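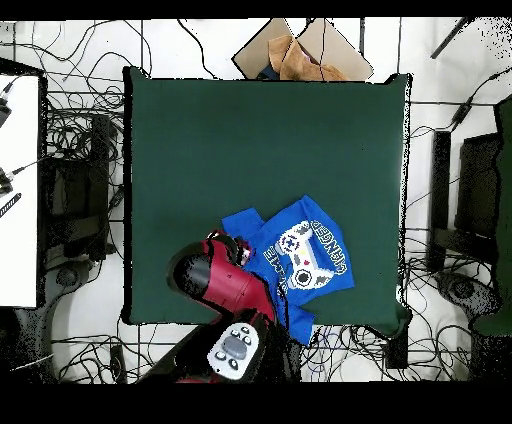 This tutorial walks through how we train a single arm to flatten a crumpled T-shirt using a two-stage method: a pick-point model learned from labeled stills, then a short pull policy learned from demonstrations. We call the combined setup Cladine. It assumes you already have an arm that moves under your own code, an overhead or head-height camera, and a machine with one decent GPU.

The method came out of a simple problem. Our first policy, trained end to end on demonstrations alone, did fine on shirts that started nearly flat and badly on shirts that started in a heap. Most of the failures happened before the arm had moved any cloth, because the gripper closed on the wrong layer or on a fold in the middle of the chest. Splitting the choice of where to grab from the motion that follows fixed most of that.

## What you need

- An arm with a parallel gripper and a hand-guiding mode
- A color camera with a fixed view of the whole work area
- A plain mat in one color, larger than the shirt when spread out
- Shirts in several colors and sizes, with and without prints
- The Skelten recorder, or any logger that saves frames and joint states with a shared clock

Pick a mat color that doesn't match your shirts. We use dark green. A printed shirt is harder than a plain one, since the edge of the graphic can look like the edge of the fabric, so put printed shirts in the training set from the start. Lettering that disappears into a fold is a useful cue for the model once it has seen enough of it.

## Step 1: Calibrate the camera to the mat

Place a calibration board at the four corners of the mat and once in the middle. Save the transform and check it by sending the closed gripper to ten marked points. Ours had to land within 2 mm at every point before we went on. If one corner is off and the others are fine, the mat has probably moved. Tape it down and start again.

Redo this whenever the camera mount is touched. Neusa Tavares lost most of a week in May to a mount that had turned by less than a degree.

## Step 2: Collect stills and label pick points

Drop a shirt onto the mat, save one frame, pick it up, drop it again. Vary the drop. Let it fall in the middle, in a corner, half folded, inside out. We collected 1,000 stills this way and kept 961 after throwing out the ones where part of the shirt had landed off the mat.

Label up to three pick points per still. The rules we settled on:

1. Prefer a sleeve edge or hem corner that is on the top layer.
2. If no corner is visible, choose a point on an outer edge.
3. Never label a point inside the outline of the shirt, even if there is a ridge that looks easy to grab.
4. For each point, draw a short line showing which way the fabric should be pulled.

Have two people label the same small batch before you split up the work. Ademir Paiva and I disagreed on rule 1 for sleeves that were folded under themselves, and it was easier to sort out early. We now skip those sleeves unless there is nothing else.

## Step 3: Train the pick-point model

Any segmentation-style network will do. Ours takes the image and returns a heat map plus a pull angle for each pixel. Augment with rotation, but rotate the angle label too. This is an easy bug to miss, because the heat map will still look right.

Avoid strong color shifts. They helped a little on plain shirts and hurt on printed ones.

Before moving on, run the model on fresh drops and look at the top prediction only. If it lands inside the outline more than now and then, go back and check the labels for rule 3.

## Step 4: Record the pull demonstrations

Put the arm at the predicted pick point, close the gripper, and guide the arm by hand through the pull. Stop when the grabbed part lies flat or when the rest of the shirt begins to slide. Open the gripper and save the episode.

We recorded 200 pulls. Some notes on doing them well:

- Keep the gripper low. Lifting high looks natural to a person, but it drags the lower layers along.
- Pull slowly at first, then at an even speed.
- Don't correct a bad grasp. End the episode, mark it as failed, and keep it. The failed ones train the stop signal in Step 5.
- Change who does the guiding every so often. The policy will pick up one person's habits otherwise.

Keep loose cables out of the sweep of the arm. They can be on the floor, just not across the mat.

## Step 5: Train the pull policy

The policy sees a crop centered on the gripper, the joint states, and the pull angle from Step 3. It outputs a short chunk of motion and a stop value. We use a small transformer, but an earlier version with a plain convolutional network came close to it.

The crop matters more than the network. With the full image as input, the policy learned where on the mat the demonstrations had been recorded and did poorly in the corners. With the crop, corner starts were no worse than center starts.

## Step 6: Run the loop

1. Open the gripper and move the arm out of the camera's view of the shirt.
2. Take a frame and get the top pick point.
3. Check that the point is reachable. If it isn't, take the next one.
4. Grasp, pull, and stop on the policy's signal.
5. Repeat until the visible area of the shirt stops growing for two rounds in a row.

Step 1 in the loop costs time, and we tried to skip it. The model then placed points on the arm's own casing when the casing and the shirt were both bright. Masking out the arm from its joint positions works too, if you have a good model of the arm's shape.

## Limits

The method still has trouble with shirts that have landed inside out with both sleeves trapped. One arm can only pull against friction, so a slick mat makes everything worse - if the whole shirt slides with every pull, change the mat before you change the model. Long sleeves need longer pulls than our demonstrations cover, and we haven't tried anything with buttons or a zipper.

The training scripts are in the Itton repository under `cloth/two_stage`. Set `rotate_angle: true` in the config, as the default is still off.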